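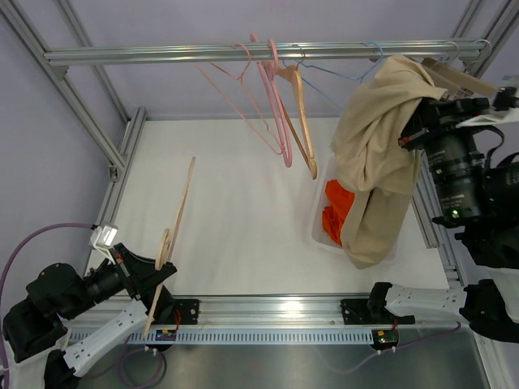
Ticket 1231: Hanger cell, right arm holding on to garments after a pause
Opened by: Hidayah Sinaga
Assigned to: Touran Daneshvar
Site: Donarcombe
Status: closed, with follow-up

Hidayah, 9:40
Hi Touran! So I'm on the clothes hanging cell this morning and I've got a question that's half fault, half "what are we supposed to do here." I hit pause from the Fukalance panel to move a hanger along the rail, and when I hit resume the right arm sat there with the garment bunched in its gripper and wouldn't go on. The left arm is still holding its wooden hanger too. No error on the panel, just "waiting." The gripper light is green and the boards under the front rail have LEDs lit, so I don't think I've lost power anywhere. Can I just reach in and pull the cloth out?

Touran, 9:52
Please don't! Pause on that cell is a software stop, so the motors stay live, and if the program decides it's done waiting while your hand's in there you're having a bad morning. Rule 3 on the Udix sheet (it should be taped inside the cabinet door, yell if it's gone missing) says hands go in after the e-stop is pressed and the key is in your pocket. Pocket, not the bench. Also, before you press it, get something soft under whatever the arms are holding, from outside the cell if you can manage it, as they'll sag a bit when they lose power.

Hidayah, 10:05
OK, sheet found, it had slid down behind the drawer. I've stuck it back up. There's already a bin under the garment with an orange cloth in it, does that count as something soft?

Touran, 10:09
For the garment, sure. It's the arm I'd worry about, I don't want the gripper coming down on the rim of the bin. Use the long foam block and slide it in under the elbow with the push stick. Then e-stop, key, and send me the log.

Hidayah, 10:31
Done, and the arm dropped a little onto the foam, nothing dramatic. Log is attached to the ticket. Cloth came out easily once I opened the jaws by hand with the release. I didn't yank it (I read rule 8 while I was at it, the one about fabric and cables). Those black cables around the right gripper are really close to where the folds end up, by the way. Is that normal?

Touran, 11:15
Good eye, and no, I'd like them tied in closer. The rule says no loop big enough for a finger anywhere within reach of the cloth. I'd put the purple cable on the left arm on the same list, it swings out a fair way at the wrist. Could you put both down as follow-up and I'll bring sleeves over?

As for the log, I think I see it. The resume timeout is set to 3000 ms, and after a pause each arm waits for the other one to report its grip. The left one reported late, the right one gave up listening, and then they both just waited politely. Shim fixed the same thing on the folding cell by making the resume ask for both grips again. I'll copy that change across, but it needs a slow speed run before anybody uses it for real.

Hidayah, 1:20
Slow run with the new resume: paused mid-hang, resumed, both arms picked up where they left off. Did it again with the garment held up by the rail and again with only the hanger gripped. All fine! I stayed outside the frame the whole time and kept a hand on the e-stop.

Touran, 1:34
Lovely. Please write the settings change on the cell card with your initials and mine, old value and new behavior both, so the next shift isn't guessing. And one change to how we work: if you want to move a hanger, don't use pause at all. Let the cycle finish, send both arms home, then e-stop and key. It's slower, I know, I grumble about it too.

Hidayah, 1:41
Card's filled in. Closing this one, and I've opened the cable sleeves as a separate ticket so it doesn't get lost. Can you bring the short ones as well as the long ones?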